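Lidari Modeling Stand
Mirnden studio equipment / Sculpture / Stands and turntables

Back in stock. Floor-standing turntable for clay, wax and plaster work, busts up to half figure. Steel legs, beech top, crank height. $99 for the stand with the standard top, shipping extra. Small batch again, next one is planned for April.

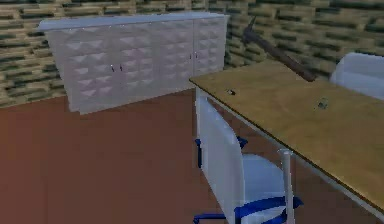
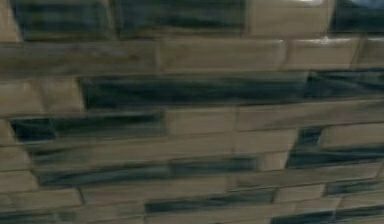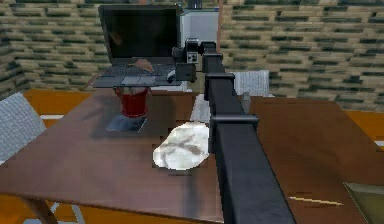

In short: a tall stand that turns smoothly, locks when you want it locked, and doesn't creep downward with a wet head on it. Tripod base, so it sits steady on a bad floor. Most studio floors are bad floors.

Page updated March 9, 2020. Older PDF still going around shows the pin lock, ignore that one, the stand has a crank now.

What's in the box

Base with legs folded in
Center column, crank already fitted
Beech top, standard size
Turntable bearing, greased, in its own bag (messy, keep the bag)
Bolts and 2 hex keys
Parts sheet

Not in the box: armature post, wheels, side tray. Those are below under add-ons.

The top

Solid beech, glued up from strips, oiled on both faces. Comes off with a quarter turn so you can carry a piece to the sink or the kiln shed without lifting it off its board. Put a sealed board between the clay and the top anyway. Beech takes stains and it moves a little when it gets soaked on one side only. If yours has cupped, flip it, leave it alone for a few days, usually settles.

Wider top is available, same mount. Good for reliefs and anything with arms out. With the wide top fitted, keep the heavy part of the piece over the column, please.

Square tops only. We get asked for round ones a lot. Round tops are on the Moura and that's where they'll stay for now.

The turntable

Sealed ball bearing under a steel plate. Turns with one finger when empty. Under load it's slower but still even, no catching. Lock is a lever on the left side, half a turn. It's a friction lock, no teeth, so you can stop at any angle.

A slight drag can be dialed in with the nut under the plate. Some people who carve plaster like a lot of drag. Portrait people mostly want none. Comes from the shop set fairly loose.

Don't oil the bearing. It has what it needs. Spray oil will pull dust in and you'll hear it inside a month.

Height

Crank on the side of the column. Low enough to work seated, high enough that a tall person standing can look the head in the eye. Crank folds flat. The gear holds on its own, no pin to find with your clay hands, that was the main complaint with the last version and it was a fair one.

You can raise it with a loaded top. Slow. Both hands if it's a big piece, one on the crank and one on the board.

Base

Three legs, welded steel, black powder coat. Each foot has a threaded leveler with a rubber cap. The caps wear out. Spares are cheap and come in a bag of 3, order them with the stand and save yourself the postage.

Legs fold up against the column for the car. Folded it fits across the back seat of an ordinary small car, or upright in a closet. Fold with the top off, otherwise the lever gets in the way and scratches the coat.

Add-ons

Flukport armature post. Steel post with an offset arm, bolts through the back edge of the top. Slides up and down, swings out of the way. Takes aluminum wire or plumbing pipe. This is the one almost everybody buys later so buy it now maybe. Fits the Lidari and the Moura.

Wheels. Set of locking casters that replace the levelers. Fine on concrete. On old floorboards we'd stay with the levelers.

Side tray. Clips on the column under the top, holds tools and a small bowl. Doesn't turn with the piece. Left or right side.

Wide top. See above.

Dust skirt. Canvas, elastic edge, goes round the bearing. For plaster and stone people mainly. Washable, line dry.

Lidari or Moura?

Moura is the tabletop one. Same bearing, same lever, round top, no column. If you already have a strong bench and you work small - medals, hands, maquettes - get the Moura and spend the difference on clay. If you walk around the work, or teach, or pose a model and need your piece at the model's height, Lidari.

Some schools order both and keep the Mouras on a shelf for the beginners' class. Works well. They stack if you take the tops off.

Neither one is a pottery wheel. Emails come in about this every spring. No motor, nothing to throw on. It turns when you push it.

Putting it together

Open the legs until they click. Stand the base up.
Drop the bearing over the column, flat side down.
Bolts in finger tight first, all of them, then go around with the larger key.
Top on, quarter turn clockwise until it stops.
Levelers last. Put a marble or a lump of clay rolled round in the middle of the top, adjust until it stays.

No glue, no drill. If a bolt won't start, back it out and try again, don't force it. The threads in the plate are finer than they look and we can't fix those by mail.

If the post is coming too, fit it before you level.

Loads

A life size portrait head in solid water clay with a board and pipe armature is well inside what it's made for. So is a half figure if built hollow or over foam. Full standing figure, no. We made a heavier stand for that years ago and dropped it, too expensive to ship, sorry.

Stone: small blocks for finishing, files and rasps, ok. Mallet and point, no. Constant pounding ruins the bearing and that's not covered.

Don't sit on it. Don't stand on it to change a bulb.

Care

Scrape, then wipe with a damp rag. Not a soaking rag. Oil the top with any food safe wood oil when it looks gray. Check the bolts now and then, specially in the first few weeks, they bed in a bit. Plaster in the crank gear comes out with a stiff dry brush. If it's set hard, wood skewer.

Storing it over winter in an unheated studio is fine. Take the top indoors if you have the space.

Warranty and parts

5 years on the frame and column. The bearing and the crank gear are under the same cover if used for modeling. Tops aren't covered, wood is wood, but a damaged top on arrival gets replaced, send a picture of the carton too.

All parts are sold seperately and fit every Lidari with the crank. For pin lock stands we still have levers and foot caps. No columns left.

Ordering

One stand ships in one carton. Wide tops go in their own flat carton and sometimes land on a different day, so wait a bit before writing to us.

Schools and open studios can order on a purchase order. Put the name of the department on it as well as the school, cartons get lost in mail rooms. Ask for the quantity price before you order, we can't apply it afterward.

Returns: unused, in the carton, all bolts present. Clay on it means used.

Pickup is possible from the Mirnden workshop, write first. There is no showroom but you can give a stand a spin when you come for one.

Questions that come in

Can I use it for painting pots or finishing ceramics? Yes. A lot of people glaze on it. Cover the top.

Does it squeak? Shouldn't. If it does it's usually a leg bolt and not the bearing. Tighten the leg bolts, try again, then write.

Will the Flukport fit a stand from another maker? Maybe. It needs a flat top with an overhang at the back. Measure the thickness of your top and send it over, we'll tell you.

Can it go outside? For an afternoon, sure. Not left in the rain.

Can it be used for showing finished work? It's been done. Lock the lever if visitors will be near it, people spin things. A proper plinth looks better in our opinion, and we don't make plinths.

Other colors? Black only.

Left-handed lever? The lever is on the left now, and the plate can be mounted turned around so it comes out on the right. Take the top off, undo the bolts, turn the plate, bolts back in. Few minutes.

How loud is the crank? A click, not bad. Nobody in a life class has complained yet that we know of.

Status

Lidari stand, standard top: in stock
Lidari stand, wide top: stand in stock, tops with the April batch
Moura: in stock
Flukport post: in stock
Casters: low
Side tray: in stock, right-hand clips only at the moment
Dust skirt: waiting on canvas
Foot caps: plenty

Email is quicker than the phone. If you're writing about a part, include the letters stamped under the plate, that tells us which batch you have.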